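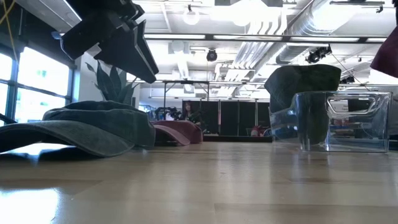

Wyn Parri

The question of whether machines are ready to take on household and shop-floor chores is usually put in terms of the hard cases: cooking a meal, changing a bed, helping a person out of a chair. My own interest has narrowed over the past year to a much smaller duty, the tidying of soft goods. Caps are a fair test of it. They are light, they cost little, and every shop that sells them employs someone to pick them up after customers and put them back.

A cap is an awkward article for a gripper. The brim is stiff and the crown is soft, so the same object asks for two different kinds of hold. When it lies on its side, as the gray-green one does, the easiest part to pinch may also be the part that swings the rest out of line. A clear plastic bin adds a further difficulty. Depth cameras have long had trouble with transparent walls, and a rim that any child can see may be read by a machine as open air.

I kept the stockroom records for Valentini, a small outfitter, through one full season that ended in March. The staff returned 3972 caps and hats to bins and shelves in that time. The work was never given a line in the budget — it was done between other things, often while talking to a customer. Any machine proposed for the task must be compared with that arrangement, in which the labor is nearly free because it fills the gaps in a paid day.

Two suppliers, Dunico and Vavent, were kind enough to answer my questions in writing. Dunico reported 173 attempts at placing a single cap in a bin, of which 58 needed a person to step in. Vavent declined to give a rate of success but stated that its arm required 63 seconds per cap. I am grateful for both replies. Neither persuades me that a shop should buy at present, and a household has still less reason to do so.

I do not regard these results as discouraging. Rigid boxes on a flat surface are handled well already, and cloth was considered out of reach for a long time. My view is that the shop floor will come before the home, chiefly on account of the lighting and the furniture, which a shop can fix in place. A hallway with coats, a dog and a wet umbrella offers no such terms.

Umia has invited me to observe a longer session with mixed headwear, including knitted hats, which I expect to be worse. I have asked that the lids be left on some of the bins.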